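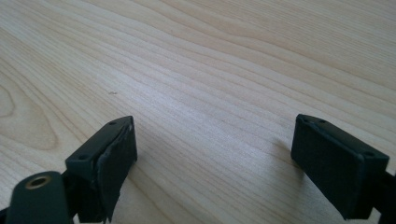 Left pad starting to lift, right pad fine. Bench is bare for once.

Hand-held gripper, pads peeling on one side only
Workshop builds > Grippers and end effectors

peronbench
Posted 2/15/25

Second gripper of the winter, same complaint as the first. The rubbery layer on the left finger has started letting go along its edges and you can see the lighter line where it's coming up off the plastic. The right one looks like it was fitted yesterday. They were fitted the same afternoon, by the same idiot, out of the same sheet.

Fingers are printed blocks, two screws through the top of each, pads glued on the inner faces. My counter reads 2,558 closes, most of them on a wooden spoon. Before I scrape it off and do the whole thing over, does anyone have a theory that doesn't end with me buying something?

sethi_prints
Glue. It's always glue. Did you sand the face before you stuck the pad down?

peronbench
I sanded one of them. I would love to tell you which one.

oldziletti
I don't think it's the glue. If one finger gets to the object a hair before the other, it drags sideways on every close and the pad takes all of it. Mine did this for a whole June and I blamed three adhesives. Close it on a strip of paper and pull. If the paper comes out easier at the tip than at the root, your fingers aren't parallel and you can glue till you're old.

sethi_prints
A bit of drag doesn't lift an edge that's properly bonded. I've got a pair on the club's Flondholm arm that are visibly crooked and the pads are still on.

oldziletti
Crooked, and you left them?

sethi_prints
It's a club arm. Everyone assumes somebody else is fixing it.

mudlark8
Why glue at all? Cut a shallow pocket in the finger face, drop the pad in, and put a lip around it. Nothing to peel because there's no exposed edge. You lose 2 mm of opening and that finger looks to have room to spare.

oldziletti
Fine until you want to pick up something thin and the lip touches first.

mudlark8
Make the pad stand proud of the lip then. I didn't say build a wall.

peronbench
Did the paper test. Left side grabs at the tip and barely holds at the root, so one point to Ziletti. Then I pulled the pad off to look and the plastic under it was as shiny as the day it left the printer, so one point to Sethi as well. I hope you're both very happy.

Plan is to shim the left finger at the lower screw, sand BOTH faces this time, and draw up the pocket version while the glue cures. That brass insert in the mount stays where it is. I melted it in crooked twice before I got it right and I'm not going near it.

sethi_prints
Wipe it with alcohol after sanding. Don't touch it with your thumb to see if it's clean.

peronbench
Which thumb

oldziletti
Do the shim first, check the paper again, then glue. If you glue first you'll be back here by the weekend telling us about your third gripper.

peronbench
It's Saturday. I'd have to hurry.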